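Workshop Tips > Working With Robots
January 2020, by Ciarán Kinsella

Quick ones from the Rinstead floor, now the arms do our shelf picking.

- Soft stuff low or at the front. Plush on top gets knocked.
- Boxes upright, art facing out.
- Bin square to the rack, close in.
- Dont reach in mid-pick. Hit pause, wait.
- Less lifting now, more tidying. Swap jobs every hour, backs and eyes both get tired.

Comments
Zaid Nimri: we do 41 picks then swap. works fine
dindham_9: miss the lifting tbh

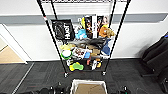
Wire rack on casters, bin in front, grippers either side.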